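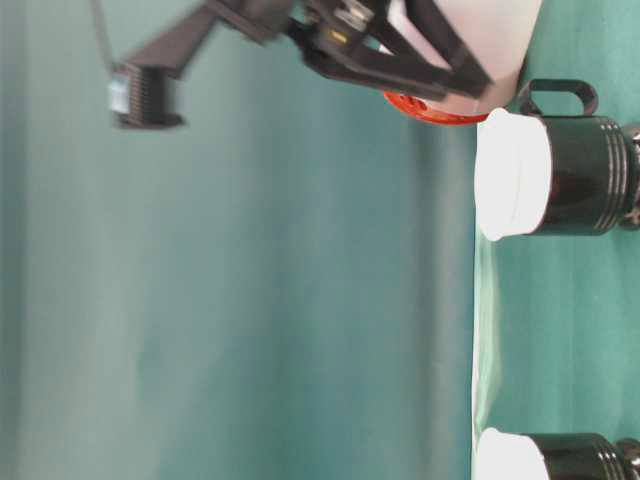
Where do the street names in Uvville come from?
Mostly from landowners and builders, with a big helping of trees and a smaller share of old farm names that were in use before the town had any streets at all.

Street Names of Uvville: Final Project Report
Local History Seminar, May 2025

I picked this topic because I grew up on Ploltach Road and have spent my whole life spelling it for people over the phone. My original plan was to write only about that one name (more on that below, it gets messy), but Leonilde Amaral joined the project in the second week and she wanted to do the whole town. So we did the whole town! Leonilde did the map work and most of the spreadsheet, I did the archive reading, and this report is my half of the write-up.

What we worked from

The current town index lists 841 named streets, and that includes alleys and the private lanes behind the golf course. For the older names we used the plat books at the county records office and the town minutes, which somebody scanned years ago as one gigantic file of 2,346 pages with no search. I read them on the couch, on the bus, and once all the way through a cousin's baby shower. The handwriting is fine until the clerk changes in volume four and then it is terrible for a long, long time.

Our rule was that a name counted as traced only if we had a written source for it. A story from a neighbor went in the notes column and stayed there. Leonilde was much stricter about this than I was, and I lost most of those arguments.

What we found

We traced 496 names. The largest group is people, and by people I mean the families who owned the land or the men who built on it. Builders loved naming streets after their daughters. There's a patch east of the high school where you can walk from Clara to Edith to Josephine in five minutes, all from one builder's family, and his wife got the cul-de-sac.

Trees come second. I expected the tree streets to be the old ones, and most of them are newer than the mall. Elm Street is old. Elmwood, Elmcrest, Elm Hollow and Elm Terrace all came in with the subdivisions, and the plat maps for those show bare pasture.

The part I liked best was the Woltlow names. Woltlow was a separate village until Uvville absorbed it, and when the two joined up there were suddenly two Main Streets, two Church Streets, two Mill Lanes and so on. The minutes go on about this for months. In the end 19 streets were renamed, every one of them on the Woltlow side, and you can tell from the letters copied into the minutes that people were furious. One man wrote that he'd go on getting his mail at Church Street "until the Church moves." His street is Second Avenue now. There is no First Avenue and I couldn't find out why.

Lai Street

Lai Street fooled us for a while. The neighborhood story is that it's short for "Laird," and there's even a bar over there with a Scottish sign. The plat book has it as Lai from the very first drawing, and the same page lists a Lai family with a laundry and two lots on the corner. That felt pretty solid to me. Leonilde found them again in a city directory from a few years later, still at the same corner.

Ploltach Road

Okay, my road. I have three spellings in the minutes (Ploltach, Plaltach and Poltash) and no explanation for any of them. It first turns up as "the road to Ploltach," so it was a place, and then the place vanishes. My best guess is a farm, since the road dead-ends at what used to be fields, but I have no deed and no map to show for it. It's in our spreadsheet as untraced. My grandmother is not happy with this result.

What I'd do differently

I would start with the maps. I read the minutes first, taking notes on streets I couldn't place, and then had to go back over a huge chunk of them once Leonilde's map was done. I'd also write down page numbers from day one! Mr. Chow (Kwok-wai Chow, our instructor) told us this in the first class, and I have a notebook page that says "PAGE NUMBERS" underlined twice, with no page numbers anywhere after it.

There are still a lot of blanks. The private lanes are nearly all untraced, and for those you'd probably have to knock on doors. Leonilde is going back to the records office in August to look for the missing Woltlow plat book, and I've asked her to keep an eye out for anything with my road on it, under any spelling.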